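Home | Deals | Points and Rewards | Coupon Codes | Help Desk | Sign In

Ticket 3363: Points missing after sale order, minimum spend not recognized

Status: Closed
Opened: 3/11/26
Store: Hitgate
Program: Briltden Points
Reading time: 6 minutes

PROBLEM AS REPORTED

Member placed one order at Hitgate through the deal link on our site. The deal was a sale price on a Tunemau storage set plus a points bonus for spending over the minimum. The deal page said the order would earn 3000 bonus points on top of the regular ones. The order shipped complete. The member's Briltden account shows 275 regular points and no bonus.

Member wrote: "I did everything on the page. I clicked the link, I was signed in, I added the filler item to get over the minimum, and I used the code. The store says it's the points program and the points program says it's the store. Can you tell me which one it is?"

Member attached the order confirmation, the packing slip and a screen capture of the points page.

FIRST CHECKS

Confirmed that the deal was live when the order was placed. The post had gone up that morning and the bonus terms were still on the store's offer page.

Confirmed that the member's account number on the order matches the one on the points page. This is the most common cause of missing points and it was fine here.

Confirmed that the order was not split into two. Hitgate sometimes splits an order when items come from different warehouses, and each half is then tested against the minimum by itself. The packing slip shows one shipment and one order number.

Asked the member whether any part of the order was paid for with points. Points used at checkout come off the total before the minimum is tested. Member replied no, paid by card.

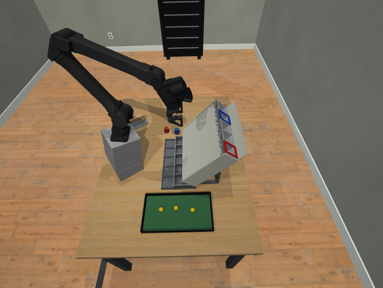
Asked for the order of steps at checkout, as exactly as the member could remember. Reply came back the same afternoon:

1. Opened the deal page and clicked through to Hitgate.
2. Added the storage set.
3. Added a pack of Escobar dish towels to get over the minimum.
4. Signed in.
5. Entered the coupon code.
6. Went back to the cart and changed the towels to a different color.
7. Checked out.

Step 6 looked worth following up. Step 4 could also be a problem, but the regular points posted, so the account was attached to the order by the time it went through.

TEST 1: SIGNING IN LATE

Built the same cart on a test account without signing in, then signed in before checkout. The cart carried over and the bonus line was still showing under the total. Did not place the order. Late sign-in ruled out as far as we can tell.

TEST 2: CODE AND MINIMUM

Built the cart again while signed in. Before the code, the total was over the minimum and the bonus line showed. After the code, the total dropped and the bonus line stayed. The terms say the minimum is tested after sale prices and before coupon codes, so the cart is doing what the terms say.

TEST 3: CHANGING THE FILLER ITEM

Same cart, code entered, then went back and changed the towels to another color. The bonus line disappeared. The total did not change. Removed the code and the line came back. Entered the code again and the line stayed.

Repeated this in a second browser with the same result. Repeated with a different filler item of the same brand, same result. Changing the quantity does not cause it. Only changing color or size does, and only when a code is already in the cart. 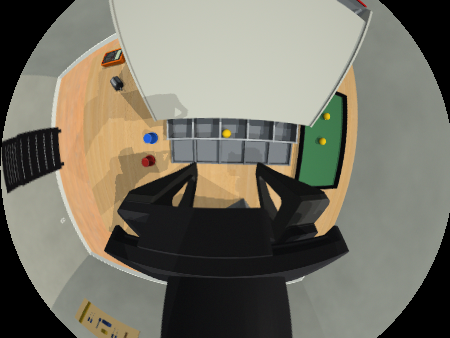
It looks as if the cart treats a color change as taking one item out and putting another in. For a moment the total is under the minimum, the bonus is dropped, and it is not tested again until the code is touched. That is a guess from the outside. We do not have access to the store's system.

CONTACT WITH THE STORE

Sent the steps from Test 3 to Hitgate through the partner form, with screen captures of the cart before and after. Asked for two things: a manual credit for this member, and a fix or at least a note on the offer page.

First reply was a standard one saying points can take up to ten days to post. Answered that the regular points had posted already and that the bonus line was missing from the cart itself. Quoted the ticket number from the member's earlier chat with them.

Second reply confirmed that the order met the minimum and that the bonus should have applied. They opened a credit request with Briltden. No comment on the color change problem beyond "passed to the web team."

Briltden asked the member to confirm the order total and the email on the account. Member did so.

WORKAROUND FOR OTHER MEMBERS

Until the store changes something, do it in this order:

- Sign in first.
- Pick the final color and size of every item before you enter a code.
- Enter the code last.
- Look for the bonus line under the total on the last page before you pay. If it is missing, take the code out and put it back in.
- Save a capture of that page. The store's chat agents will ask for it.

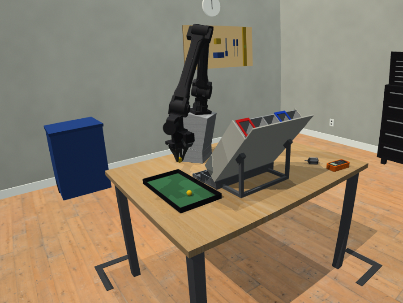
Robot arm holding a yellow ball over the workbench

The workaround has been added to the deal page under the price steps. The same note went on the two other Hitgate deals that use a minimum spend bonus. Deals with a flat bonus on one item are not affected and were left alone.

RESULT

Briltden credited the bonus to the member's account. Member confirmed a balance of 3275 points, made up of the 275 regular and the 3000 bonus.

Member asked whether the bonus points run out on the same date as the regular ones. They do not. Bonus points from this offer expire at the end of April, and the regular ones follow the normal account rules. The expiration is listed on the points page if you open the detail row. Told the member that 2480 points is enough for the next reward level, so it would make sense to redeem before then and leave the rest.

Member also asked whether returning the towels would cancel the bonus. Under the terms, yes. If a return takes the order below the minimum, the bonus is taken back, even if it has been spent, and the account can go negative. Member is keeping the towels.

OPEN ITEMS

Color change problem not fixed at the store as of closing. Retested once more before closing this ticket and the bonus line still drops. Will retest when the next minimum spend deal goes up, and open a new ticket if it has changed.

Mobile app not tested. If you ordered in the app and lost a bonus, send us your steps in a new ticket and do not reply to this one, closed tickets are not monitored.

Related tickets
- Coupon code accepted but total does not change
- Hitgate order split into two shipments, minimum not met
- Briltden account shows wrong expiration date
- Tunemau sale price gone when item is added to cart
- How to merge two points accounts
- Escobar rebate form returns a blank page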